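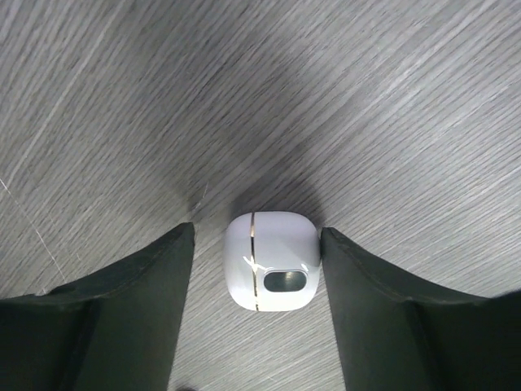 Pritbridge Household Words

Version 5

I grew up saying "the drainer" and married into a family that says "the rack," and we have been having the same argument at the sink ever since. This data set is what came of it. It's a list of the everyday words people in and near Pritbridge use for ordinary things in the house, with a note of who else in the family says something different (there is always someone!).

There are 257 entries from 127 people. I started out asking neighbors, then their parents, and then strangers in the checkout line at Hutchins, which went better than you'd think. Sombat Jaidee did the second round of interviews and cleaned up my spelling, and he also wrote the script that finds duplicates. If something sorts nicely, thank him.

What's in the folder

words.csv -- the main table, one row per word per person
people.csv -- age band, where they grew up, how long they've lived here
notes.txt -- the stuff I couldn't fit in a column, mostly stories
merge.py -- Sombat's script, run it from inside the folder
old/ -- earlier versions, kept so that people's links don't break

Columns in words.csv

thing: my plain name for the object, lower case, always singular
said: what the person calls it, spelled the way they wanted it spelled
person_id: matches people.csv
also_heard: words they know but wouldn't use themselves
sure: yes, no, or mostly

The "thing" column caused more trouble than all the others together. I had to call each object something, and whatever I picked was already somebody's word and somebody else's mistake. Don't read my choice as the correct one. I went with whatever I figured a person from three states away would understand.

Small containers are where it gets messy. Case, box, pod, tin, keeper, clam, "the little snapper" -- people will use two of these in one sentence for one object and not notice. I first had separate rows for cases that hinge and cases that come apart, and then I found that hardly anyone cared about the hinge. What they cared about was whether it fit in a pocket. So from version 4 on it's all under "small case," with the hinge business moved to notes.txt.

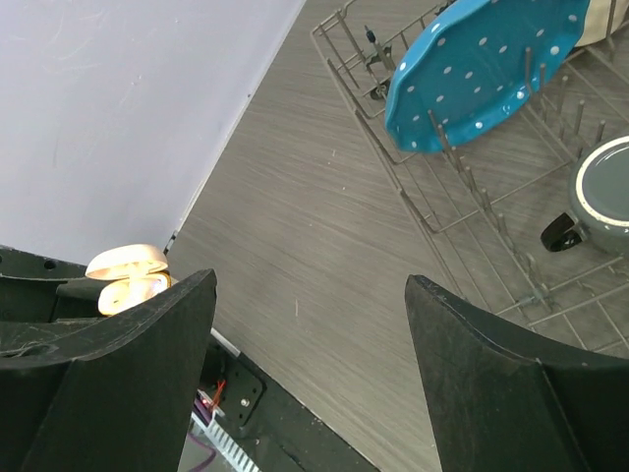
A small case with the lid open. "Clam" to some, "keeper" to others.

How I asked

I never said the word first. I'd describe the thing or point to one and ask, "What do you call that at home?" If they gave me a brand name I wrote it down and asked what their grandmother would have called it. That second question got me most of the good ones. Answers went into a notebook and then into the table the same evening, usually at the kitchen table after nine, so please forgive a typo here and there.

Nothing was recorded. A few people asked me to leave out where they grew up, and those cells are blank on purpose. Please don't try to fill them in from the stories.

Sink words

My favorite part, obviously. The split between "drainer" and "rack" runs right through families, and I can't find any pattern by age. "Dish dryer" shows up mostly in people who moved here as adults. One woman calls it "the fence" and was amazed that I'd never heard it. She had me half convinced that I was the odd one. Cups are pretty boring by comparison, except that a cup without a handle is a "tumbler" to the older crowd and just a cup to everybody under thirty.
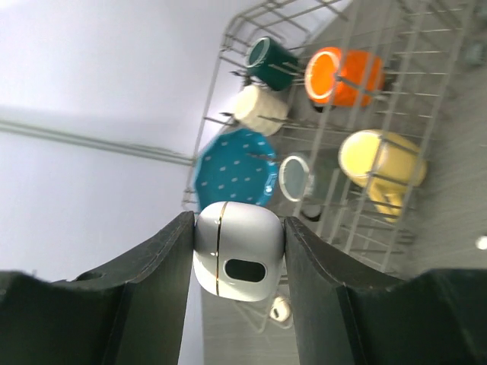

Dish rack, drainer, dish dryer or fence, with a dark green cup lying on its side.

Things to watch out for

It's lopsided. Too many of the people are my age, too many of them cook, and almost none of them live on the Woden side of the river, where I'm told they have a whole different set of words for mops. I'd love to fix that. About 200 rows come from the first round, when I hadn't thought of the "sure" column yet, and those all say "mostly" by default. Treat them kindly.

Also, "said" has capital letters in odd places. Some people felt strongly. Lower-case everything before you count or you'll get Couch and couch as two words, like I did.

Using it

Take it, share it, put it in a class handout. A mention would be nice but I won't chase you. Someone made a card game called Trastetti out of an earlier version and sent me a deck, and it has started two new arguments in my house already.

If you want to add words, send me rows in the same layout, with the age band filled in if the person is okay with it. Mops especially. I usually get new rows in every June, when it's too hot to do much else, so if you send something in the fall you may be waiting a while.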